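Learning to Read the Tide Tables (and Why I Now Get Up at 4:40)

I have lived within walking distance of the water for six years and until this fall I could not have told you whether the tide was coming in or going out without standing there and staring at a rock. I knew it happened. I knew it happened twice a day, more or less. That was it!

Then in October I picked up one of the little yellow tide booklets they keep by the register at Dobson, the hardware store on the corner, and I have been completely gone on the subject ever since. My family has been very patient. My brother has asked me to stop texting him heights.

So I want to get some of it down while I still remember what it was like not to know, in case anyone else in Tirnside has one of those booklets sitting in a kitchen drawer.

What the numbers are

The booklet gives you a time and a height for every high and every low. The times I understood. The heights threw me, because I assumed they meant the depth of the water, and I couldn't work out where. Depth at the pier? Depth at the boat ramp? They're measured up from a fixed level called chart datum, and on our coast that's set at the average of the lower of each day's two low tides. A low of 0.0 means the water has dropped to that level. A minus number means it has gone below it, and a minus number is a very exciting thing to see, because it means rocks and pools and sandbars that are covered most of the month.

I went through the whole booklet with an orange highlighter and marked every minus tide. A lot of them this time of year are in the dark. I am choosing to see this as part of the charm.

The other thing I had wrong was the timing. I thought each tide came at the same hour every day, like a bus. It slides later, by 50 minutes or so from one day to the next, since the moon has moved along in its orbit and we have to turn a bit farther to catch up with it. Once you have that in your head you can do a rough forecast without the book. If low was at breakfast today, it'll be closer to mid-morning tomorrow, and by the end of the week you're looking at the afternoon.

Springs and neaps

I love these words. Spring tides have nothing to do with the season. They come around the new moon and the full moon, when the sun and moon are pulling along the same line, and you get the highest highs and the lowest lows. Neaps come with the half moons, and everything is gentler and the beach looks about the same all day long.

There's a lag, too, which I only noticed from keeping notes. The biggest range tends to show up a day or two after the full moon. I was so pleased with myself for spotting this, and then I found it on page 2 of the booklet, under a drawing of a crab.

Glenys Bloxham, who used to run the bait shop and has forgotten more about this shoreline than I will ever learn, told me she never bought a table in her life. She looks at the moon from her back porch and goes by that. I tested her on it (with her permission) for a couple of weeks and she was within 20 minutes every single time. I asked how she knew and she said, "Well, you've got to put the trash out at night anyway."

Weather gets a vote

The table is a prediction made from astronomy. It doesn't know that a storm is sitting offshore. Low air pressure lets the sea rise a little and high pressure holds it down, and a strong onshore wind will pile water up against the coast and keep it there past the time it's supposed to leave. I walked out to Wullgate on a morning that should have been a beautiful low, and the causeway stones were still awash an hour after the printed time. I had brought a thermos and everything. I sat on the wall, drank my coffee and watched a heron have the same problem.

This matters for more than disappointed people with thermoses. If you're going around the point at Wullgate, please go out on the falling tide and turn back at low water, even if the good pools are still ahead of you. The channel behind the sandbar fills first, and it fills from the side you aren't looking at. Clive Bellamy got himself stuck out there when we were kids and had to wade back holding his shoes over his head, and he still tells it as a funny story, but he doesn't go out there without a watch. 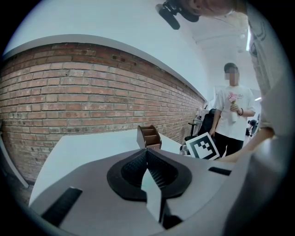
My notebook, such as it is

I keep a plain spiral notebook by the back door. For each visit I put down the predicted time and height, what the wind was doing, where the waterline seemed to be against the pier steps, and anything I saw. There are 40 entries now. The early ones are very earnest and include cloud types. The recent ones say things like "cold, sea star!!"

The pier steps turned out to be a great ruler. They're all the same height, the bottom ones are green and the top ones are dry, and you can see at a glance whether the water is higher or lower than it was last time at the same stage. If you don't have a pier, a fence post or a big rock with a recognizable crack will do fine.

A few things I'd tell anyone starting out. Check whether your table has already been adjusted for daylight saving, because mine had and I adjusted it again and missed a whole tide. Look up which station it's written for, too. Mine is for the harbor at Vullance, and low water reaches us a bit later than it reaches them, so I've penciled the correction inside the front cover. Wear the boots with the grip and not the cute ones. Bring a red flashlight if you're going before dawn, so you can read the booklet and still see where your feet are.

And go back to the same spot! I spent the first couple of weeks driving up and down the coast trying to see all of it, and I learned much more once I picked one stretch of rocks and kept turning up. I know where the anemones are now. I know which pool drains last. There's a ledge on the north side that I've only seen uncovered one time, and the next tide low enough to show it is marked in orange with two stars beside it, at 5:26 in the morning. I've already found my hat.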